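Trucos de taller: comparar dos pinzas con un estuche

Llevo desde septiembre probando pinzas en la mesa del taller y lo que más me ha enseñado es un simple estuche de plástico, ¡más que los bloques del kit Lokex!

1. Mira primero por la cámara de la muñeca. Busco un encuadre con las dos puntas y el borde del estuche, y no toco nada más hasta tenerlo.
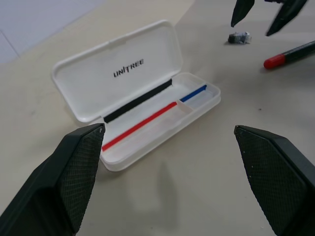 2. Deja la tapa abierta y hacia atrás. Yo entro con los dedos desde arriba y despacito, al 40 % de velocidad – con más prisa me llevo el estuche entero.

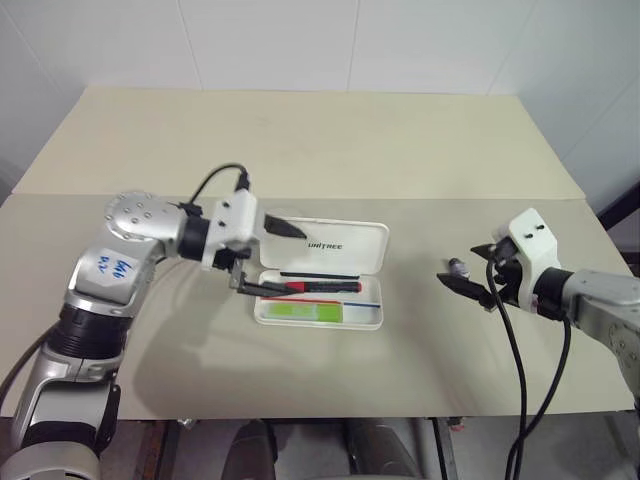

Los cables, por cierto, déjalos con holgura, que si van tirantes el brazo llega forzado y le echas la culpa a la pinza (me pasó con el controlador Sterora, pobrecito).

3. Repite con cada mano. Hago 32 intentos por lado y apunto solo los fallos, en una libreta.
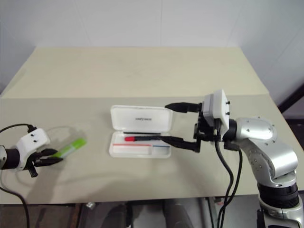

Los rotuladores gordos son agradecidos, pero con los lápices finos hay que cerrar muy poco a poco. Para terminar abro las pinzas y repaso la mesa antes de cambiar de objeto.

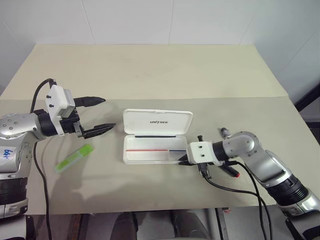
Los dos brazos, con el estuche abierto en el centro.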